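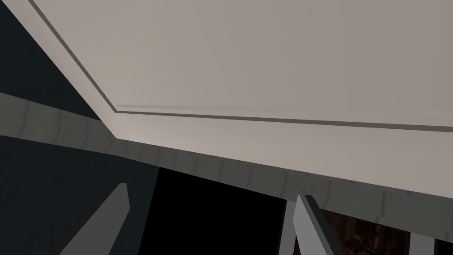
Chapter 4
Gathering Examples

A learning system is only as good as the examples it is given. Chapter 3 treated those examples as a finished set, ready to be loaded and split. In this chapter we go back a step and look at how they are made.

The examples in this chapter come from simulation. An operator moves a rendered arm through a task while the program records two streams at every time step: what the cameras show and what the operator commands. One complete run, from the starting pose to the end of the task, is called an episode. A collection of episodes for the same task is called a demonstration set.

Most of our examples use Zaki, a small kitchen simulator, and the recording tool Bridix that runs alongside it. The exercises can be done with any simulator that lets you save camera views and commands together.

Consider the view that opens the chapter. The two gripper fingers reach up from the bottom edge with a black gap between them, and a large pale surface takes up most of the rest. A person looking at this single view may have trouble saying where the arm is. A learning system has the same trouble, and it has no memory of kitchens to fall back on. Views like this are common in close work, and a demonstration set has to include enough of them, each stored with the command given at that moment.

How many episodes are enough? For the drawer task in Section 4.2 we use 200, of which 9 were thrown out after review. The reasons are listed there in full - most had to do with the timing of the commands. Recording the set took about 90 minutes of operator time, not counting breaks.

Numbers alone say little. If every episode starts from the same pose, the system learns one path and little else. Section 4.3 shows how to vary the starting pose, the lighting and the placement of objects, and how to keep a record of what was varied. Section 4.4 deals with operators who solve the same task in different ways.

Terms to know before you go on: episode, time step, command, demonstration set, starting pose.

4.1 What to Record

Begin with the commands. They are small, cheap to store, and impossible to recover later if they were not saved.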